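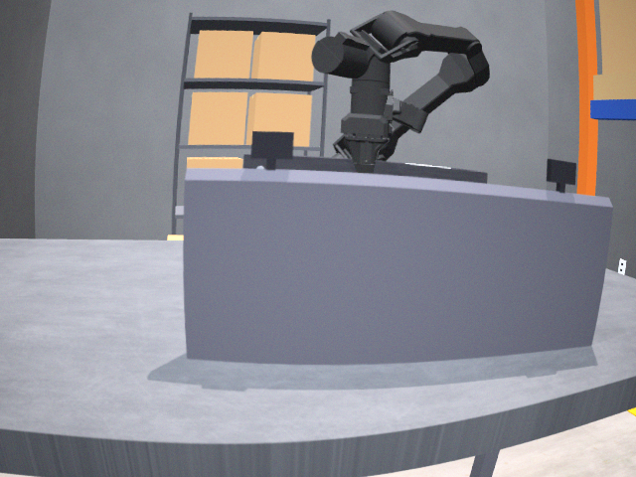 Figure 1. Gray-purple block on a gray tabletop, computer rendering.

Why Is Mäkelä Hall So Loud at Lunch?
Project report, Everyday Sound course, Brimthorpe College
27 October 2026

Introduction

If you have ever tried to have a conversation in the Mäkelä dining hall at noon, you already know why I picked this topic. I eat there almost every day and I leave with a sore throat. My first idea for this project was bird calls (I still think it would have been fun!), but then I spent a whole lunch yelling "WHAT?" across a bowl of chili at my own roommate and I changed my proposal that same night.

My question was pretty simple: what makes the hall so loud, and could anything cheap make it better? I went in assuming the answer was just "too many people." People are a big part of it, sure, but I ended up spending most of my time on floors, chair legs and the tray return, and I have opinions about tray returns now.

A little background

When lots of people talk in one room, everybody talks a bit louder to get over everybody else, and then that louder talk becomes the new background that everybody has to get over. It's called the Lombard effect and it has been known for a very long time. Cafeterias are a perfect place for it because they tend to have hard floors, hard walls and lots of glass, so the sound keeps bouncing instead of getting soaked up. Mäkelä has all of those, plus a high ceiling that looks great on the campus tour.

The other thing I read about was reverberation time, which is how long a sound hangs around after it stops. You can get a rough feel for it by clapping once in an empty room and listening. I did this in the hall before opening and the clap just went on and on – the breakfast crew gave me a look. In my dorm room, with the rug and the laundry pile, you barely hear any tail.

What I did

I took sound readings at lunch on 18 different days, always from the same seats: one by the windows, one near the tray return, and one in the back corner under the stairs. I used a phone app called Drustesel for the levels and kept all of it in a Gridex sheet, with a column for notes like "pizza day" or "tour group." Pizza day matters a lot, by the way.

I also handed out a short paper survey by the exit. My goal was 100 responses and I got over that, mostly thanks to leaving a bag of mini candy bars next to the box. I asked where people usually sit, whether they ever leave early on account of the noise, and what sound bugs them the most. There was a blank space at the bottom for comments, and some of you really used it.

I should say that a phone app is no substitute for a proper meter. My professor lent me a real one for a couple of the days and the app read a little low next to it, but the pattern from seat to seat looked the same. So I trust the comparisons in this report and I wouldn't bet money on the exact levels.

What I found

The tray return was the loudest seat on almost every single day. Plates landing on the metal shelf make these sharp peaks that poke way up over the talking. The window seat came next, and the corner under the stairs was the quietest by a good margin. I had noticed the same few people studying there every day and figured they just liked the gloom.

On the survey, the top complaint was chairs. I did not see that coming! The chairs in the middle section have bare metal feet and they screech on the tile every time someone stands up. The section by the salad bar got new felt pads last May, and hardly anyone who sits there mentioned chairs at all. That is about as close to a before-and-after as I was going to get without buying felt pads myself.

29 people said they sometimes cut lunch short over the noise. One person wrote that they eat in their car. Another wrote a whole paragraph about the blender at the smoothie counter, and I agree with every word of it.
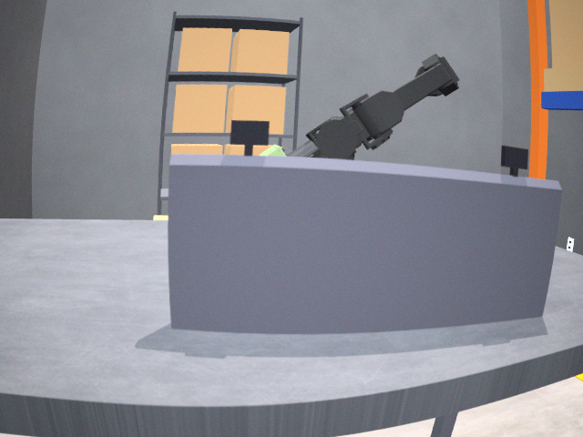 Seating turned out to be the part I argued with myself about the most. Long straight tables pack people in, and the person you want to talk to is often way down the row, so you raise your voice. Rounder tables bring faces closer, which should help, but then each table turns into its own little party. A lot of the comments asked for dividers. If you stand an upright slab on a table with a curved front edge, like the gray one in the picture, you do get something between you and the talkers on the far side. The catch is that a smooth, hard divider mostly bounces sound somewhere else, and low sounds bend around the sides and over the top. To do much good it would need to be covered in something soft and be taller than a seated person's head, and at that point you're eating lunch in a cubicle. I'd pass.

What I would do about it

Felt pads on every chair, first and right away. They're cheap and the salad bar section seems to be doing great with them. Next I'd put a rubber mat on the tray return shelf. I tried this at home with a dish towel under a plate and the clatter mostly went away, though I know a towel in my mom's kitchen isn't exactly a lab test.

The bigger fix is the ceiling. Hanging soft panels up there would cut down the bouncing for the entire hall, but it costs real money and someone has to get up there and dust them. I asked for a price at the facilities desk and was told, very nicely, to put it in writing. I have now put it in writing.

Things I'd do differently

I would start the readings earlier in the term. Attendance drops off once it gets cold and people stay in their dorms with noodles, so my later days are probably quieter for reasons that have nothing to do with the room. I'd also count heads at the door. All I had was "packed" or "kind of empty" in my notes column, and 2 of my days don't even have that – I forgot. And I'd like to do dinner too, when the music is on. The spreadsheet and the blank survey are in the course folder if anyone wants to pick this up next term.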